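About Barel

Barel is an investment firm that puts money into young consumer and delivery businesses. We write early checks, we follow up in later rounds when a company has earned it, and we keep our stake for a long time. Our office is on one floor of a shared building, and the whole team works from it.

The firm began with a single fund and a short list of things we wanted to back: online grocery, restaurant software, last-mile delivery and the payment tools that sit behind them. That list has grown a little. We now look at household services and home technology as well. We don't invest in real estate, crypto or anything that needs a drug approval.

What we do

We usually come in at the seed or Series A stage. We like to lead, but we will join a round led by someone else if the terms are clear and the founders want us there. We hold back part of each fund for follow-on rounds, and we tell founders at the start how much that is.

Barel currently holds stakes in 20 companies. Of those, 12 have gone on to raise a later round from outside investors. Three have been sold. Two have closed, and we helped both of them pay staff and suppliers before they did.

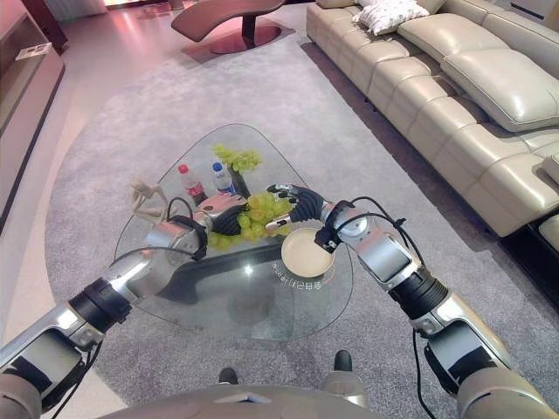 Green grapes on a glass coffee table, with two robot arms reaching over it.

Companies we have backed

Indodell sells ordering and inventory software to independent restaurants. We led its seed round and took part in the two rounds after that. The company charges a flat monthly fee and takes no cut of orders, and it has kept to that even when larger rivals were giving their product away to win market share.

Marchetti runs a grocery delivery service in mid-sized cities. It owns its warehouses and employs its drivers directly. Growth has been slower than at some of its competitors, but each city is expected to cover its own costs before the next one opens. Marchetti closed its Series B in December.

Honevik handles payouts for couriers and other hourly workers. We were its second investor. Its customers include several companies in our own portfolio, and in those cases we stay out of the price talks on both sides.

How we work

Every pitch that comes in through the website is read by a member of the investment team. If we want to go further, we set up a call, then a longer meeting, then a review of the books. From first call to term sheet normally takes 11 weeks. We know that is slower than some firms -- we would sooner say so up front than rush the review.

We take a board seat when we lead and an observer seat when we don't. Founders get a monthly call with us and can ask for more. We don't charge monitoring fees.

Our team

There are 9 of us. Most came from operating jobs in retail, logistics or food service, and the rest from accounting and corporate law. Investment decisions need a majority of the partners, and any partner with a personal interest in a company sits out the vote.

Contact

Founders can send a deck through the pitch form. Press and investor questions go through the general contact page. The office is open from 9 a.m. to 5:30 p.m., and visits are by appointment.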